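I keep being told that an old office computer is the best bargain going. Buy the box used, drop in a better processor, and you have a machine that does everything a new one does. Reiko Fukuda swears by it. She also told me a Huko dehumidifier would fix my basement in Flallton, and I still own the mildew.

So I went in expecting to be disappointed.
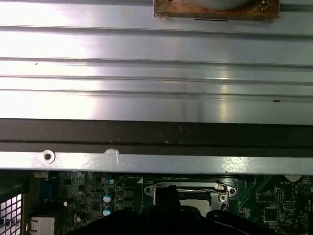
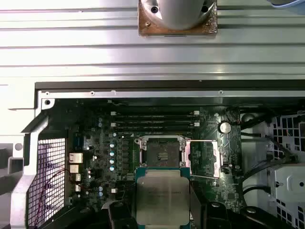
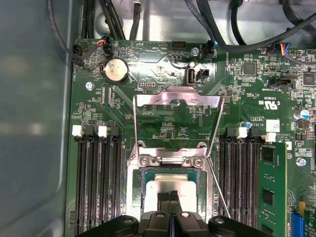
The guides all say 12 minutes for a swap like this, and I don't believe a word of it. They start the clock after the cover is off and the right screwdriver has been found. They also love the word "tool-free," which is a stretch when there are Phillips screws in the bracket around the socket. The lever is a thin bit of wire, and the advice is always to press "firmly but gently." Which one?

Merum wants $300 for a refurbished tower with 9 months of warranty. I called that robbery in February. I'm less sure now, though I'd still want to know what the warranty leaves out.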